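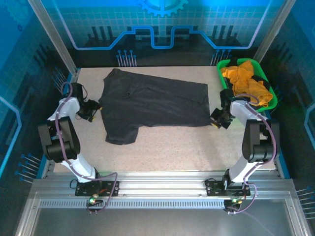 4.2 Preparing a garment cycle

The Hurkon twin-arm folding cell handles one garment per cycle. Waiting items stay in the basket, outside the folding area. Lay the first garment flat across the middle of the table, as with the dark grey short-sleeved shirt, and leave a clear strip between it and the front rail. Soft wrinkles are acceptable. Empty all pockets first.

1. Close the side guards and turn the key to SET.
2. Select the Tulleck profile for tops or the Drornero profile for trousers.
3. Press HOME and wait for both arms to stop moving.

CAUTION: Keep hands outside the cell while the arms are homing. Homing may take up to 119 seconds after a cold start.

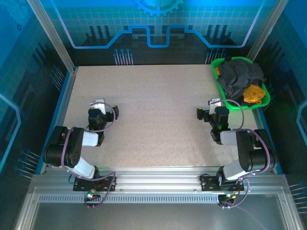

4. Check that each purple cable can follow its arm without pulling tight. Refit any loose clip before going on.
5. Open the grippers from the hand panel and start the wrist camera check. Remove anything lying between the fingers and the far edge of the table.

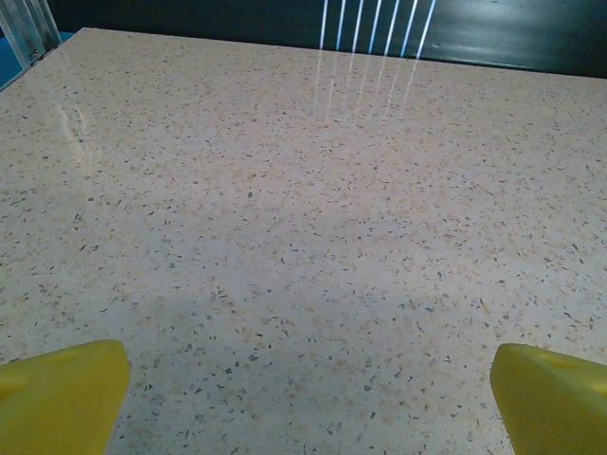 Fig. 4-3. Wrist camera view, fingers wide apart, table clear.

6. Set the grip force to 39 per cent for thin cloth or 85 per cent for heavy cloth.

NOTE: The Říha finger set needs its own calibration file. See section 6. 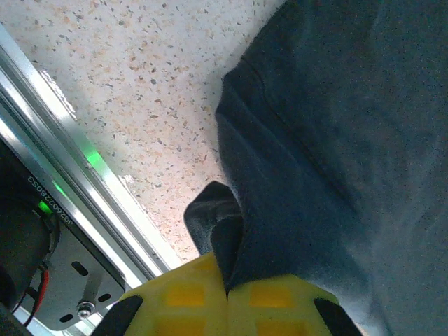

Heavy cloth should be tested at low speed before a full run. Dark fabric can be hard to tell apart in the wrist view, so judge the grip point by the yellow fingers. With denim this close, check too that the red and black wires by the round black housing are free of the cloth. If they are not, press STOP and move the cloth by hand once the arms are still.

7. Turn the key to RUN and press START.

Print this page | E-mail this page

Contact Hurkon Support | © Hurkon. All rights reserved. | Back to top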